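I get asked a lot whether a robot can do a chore yet. The dishes, the laundry, the boring bit at the end of a shift at the bakery. My answer used to be a shrug. These days I run a little chore trial, and it takes an afternoon, and at the end I've got a number I can argue with people about. So this is how I do it, using the one I've spent most of May on: moving bread in and out of a basket.

You don't need my setup. You need an arm of some kind, a gripper, a table, a way to drive the thing by hand and a way to run it by itself. If you're borrowing time on somebody else's bench, even better - you won't be the one tightening bolts at nine in the evening.

## Why bread?

Bread is a lovely middle-of-the-road chore. It's light, it won't smash, and every piece is a different shape. A robot that can only pick up identical blocks will come unstuck straight away. It's also a real job. Kalatora, the café I get my coffee from, refills its counter baskets all morning long, and whoever's doing it is also making flat whites and wiping down tables.

The catch is that bread squishes. Close too hard and you've got a dented bun that no customer wants, close too softly and it's on the floor. People do this without thinking, while talking about the footy.

## Step 1: Write the chore down in one sentence

I mean one sentence, on paper, before you switch anything on. Mine was:

> Take each piece of bread out of the basket and set it on the cloth without squashing it, then put it all back.

My first go at this said "tidy up the bread" and I argued with myself all afternoon over what counted as tidy. If you can't tell pass from fail at a glance, rewrite it.

Decide on your time limit now too. I give the robot 2 minutes for the whole thing. A person would be bored well before that, but I'm feeling generous.

## Step 2: Set the table

Put a cloth down. A bare, shiny tabletop lets bread skate away from the fingers, and reflections can confuse a camera. A plain pale cloth with a bit of weave to it works well. Smooth it out with your hands, but don't iron it flat, as a real kitchen table is going to have creases and you want to know early if those are a problem.

Then the basket. Go for something shallow with sides that flare out, so the fingers can come down at an angle without whacking the rim. I tried a deep bread bin once and all I tested was how well the arm could hit a bread bin.

Two pieces are plenty to start with, and make them different. I like one long and one round. Let them overlap a bit! Laying them out neatly side by side is doing half the robot's work for it.

Last thing before you start is to park the gripper above the table with its fingers slightly open and pointing down, clear of the basket. Start every run from the same pose or your times won't mean much.
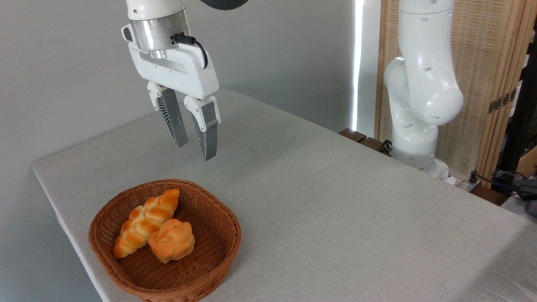

## Step 3: Drive it yourself first

Do the whole chore by hand control before you let any software near it. This tells you whether the hardware can do the job at all, which is a separate question from whether the brains can. If you can't get a twisted roll out with two fingers, with your own eyes and all your years of eating bread, it's a bit rich to expect the policy to manage it.

A few things I've picked up:

- Grab a long roll across its narrow side, near the middle. Lengthwise grabs slip.
- With a round bun, go lower than you think. The puffy top gives way and you end up holding a pinch of crust.
- Take the piece on top first. Tugging at the bottom one brings the whole lot along for the ride.
- Watch where the gripper's cable is when you rotate the wrist. I don't, often enough.

Have a go until you've done it cleanly 4 times in a row, then stop. More practice makes you better and tells you nothing about the machine.

## Step 4: Let it run, and keep your hands in your pockets

This is the hard bit, for me anyway. You'll want to nudge the basket a centimetre. Don't! If you touch anything, mark that run as a fail and start again. Stay outside the arm's reach and keep the stop button beside you, obviously.

I did 31 runs. Between them I shuffled the bread and turned the basket a little, so it never faced quite the same picture twice.

For each run I write down three things: did it finish, how long did it take, and was the bread still something I'd serve. I keep it all in a notebook called Tarkell (long story, it's the brand name on the cover and it stuck).

## Step 5: Score it honestly

It got through 13 runs out of 31 with every piece moved, moved back and still presentable. A good many of the others were near misses, with the long roll going back in half over the rim, and I was very tempted to call those close enough. Look at your sentence from Step 1 again. Mine says put it all back, so they're fails.

## So, can it do the chore yet?

Sometimes, slowly, on a good day, with me standing there. I wouldn't leave it alone with the Kalatora counter during the breakfast rush. I would let it loose on a quiet afternoon with a basket of rolls and somebody nearby to pick up the strays.

Next I'm trying a folded tea towel over the top of the bread, which has to come off first. I've got a bad feeling about the tea towel.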